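Plasholm Craft Room News
April

Stationery corner: the shared desk gets a carry caddy

Many members wrote to us in winter that the small tools are never where they should be. The craft room now has 63 members and only one long supply cupboard, so the complaint is fair. In April we started to give each work desk its own set of basic things, and the first desk is ready to use.

The idea came from the Emel group, who meet in the mornings and make cards and small paper boxes. They asked for something they can lift with one hand and bring back to the cupboard at noon.

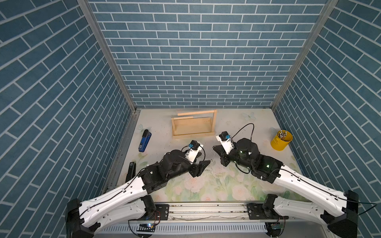 Staplers are the tool we lose most often, and last year we bought new ones three times. From now on each desk has two, and they stay with the desk. On the first desk one is blue and the other is black, so please say the color when you report that one is missing or needs staples. The pale wooden caddy with the bar across the top belongs to the same desk. It is for the small things: clips, glue sticks, pencils, the short ruler. Please do not put paint in it -- the wood has no varnish yet, and we would like to finish it properly in May.

Staples are in the second drawer of the cupboard, in boxes of 2,000. We bought them from Yeoh, together with 500 plain envelopes, which are for everybody. If you open the last box of staples, write it on the list inside the cupboard door. The list is checked at the end of the month and the order is made from it, so what is not written there will not be bought.

We also chose a cover for the desk. The pattern with roses and butterflies won, with the plain gray in second place. It goes well with the blue brick print on the walls, although a few members find the two patterns together a little too much. We will keep it until summer and then ask again.

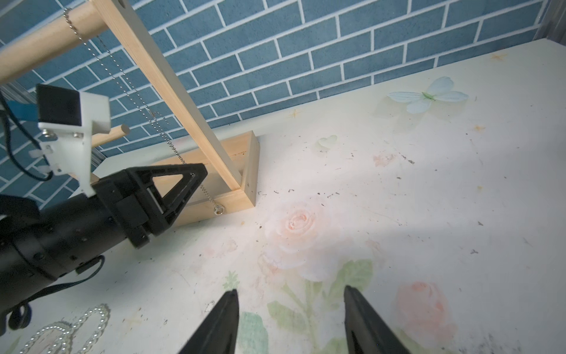 Two more desks will follow when the budget allows it. The money for this year came from the Fuvico spring sale, and after the wood and the tools there is still a small sum left. If you have a good stapler at home which you do not use, we are glad to take it, also an older one. Please test it first with four sheets of paper.

One last request about cleaning. Small bits of paper and thread stay on the cover after work, and the next group must begin with wiping. A soft brush is enough, and it takes one minute. Wet cloths are better left for glue spots only.

Proposals for the second desk can be put in the box by the entrance until the end of April.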